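Jurkell two-arm bench kit, anyone running one?

Page 1 of 2

tannerbolt
Looking at the Jurkell kit for our lab bench. Two arms, two grippers, teleop software, and the Clusness teaching add-on if you pay extra. Quote came in March and it expires soon so I need to decide. Sales demo was very smooth but it was their table, their objects. Anybody got one in daily use? Mostly want small stuff, putting bottles and jars away in bins.

ohm_slice
Had one 4 months. Arms good. Software so-so. Support answers fast in the morning and then vanishes after lunch our time.
Grippers are the weak spot imo. Stock fingers are fine on boxes, slide on anything round.

mrs_kettering
Disagree on the fingers. We put thin rubber on ours the first week and havent dropped a jar since. Two dollars of rubber. What I don't like is the cabling, wish they routed it inside the wrist.

ohm_slice
If I pay that much I shouldn't be gluing rubber on it

mrs_kettering
you glue rubber on every gripper ever made. come on

dvukadinovic
Despina Vukadinović here, I do the setups at Hikasex so weigh this however you like, we resell kits and I am biased. We run a two-arm bench with a wood organizer as the sorting task, because drawers plus open compartments gives you most of the annoying cases in one box. Reach in over a wall, set down, don't clip the divider. 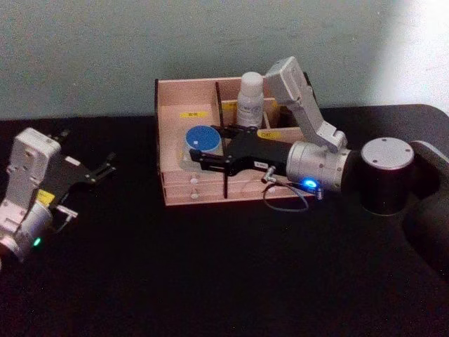
Sorting bench, bottle in back, blue lid up front.

Thing to check before you buy anybody's kit: how the gripper body clears the side of the bin when the fingers are low. Spec sheets give you finger opening and payload and never that. Bring your own box to the demo. Seriously, they'll let you.

tannerbolt
That's super useful thx. The divider thing is exactly what worries me, our bins are narrow. Does the second arm earn its keep or could I get by with one?

dvukadinovic
Depends. Open bins only, one is OK. Drawers, get two. One holds the box, other pulls. With one arm the box just scoots across the table unless you clamp it.

gravelpit9
Clamp it then. Clamp is 28 bucks, second arm is a used car. People way overbuy on this stuff

ohm_slice
^ this. We have two and the left one mostly sits there.

mrs_kettering
Ours dont. Handoffs all day. Depends on the job like she said

gravelpit9
sure but he said bottles in bins. thats one arm

tannerbolt
There are some drawers too, should of said that. Small ones with round knobs.

mrs_kettering
oh round knobs are a pain. Come at them straight on and slow. If the fingers are even a bit tilted they squirt off

gravelpit9
Did you look at the Taipe? Single arm, cheaper, the app is ugly but it never crashed on me. Had it 9 months. No teaching add-on, you jog the points by hand, which I like better anyway.

tannerbolt
Looked at it. No way to add a second arm later so that kinda killed it for me.

ohm_slice
Skip Clusness whatever you do. You get 2 seats, and if a laptop dies you're emailing them to get the seat back. Took us 4 days.

dvukadinovic
Seat thing is real, complained about it myself. I still find the add-on worth it if new people rotate through, you can have somebody recording moves by lunch. If it's only you, skip it and put the money toward spare fingers.

tannerbolt
Just me and one other guy. So two arms, no Clusness, spare fingers, rubber. Going to ask for a second demo w/ my own bins and the drawer unit, will post how it goes

gravelpit9
and a clamp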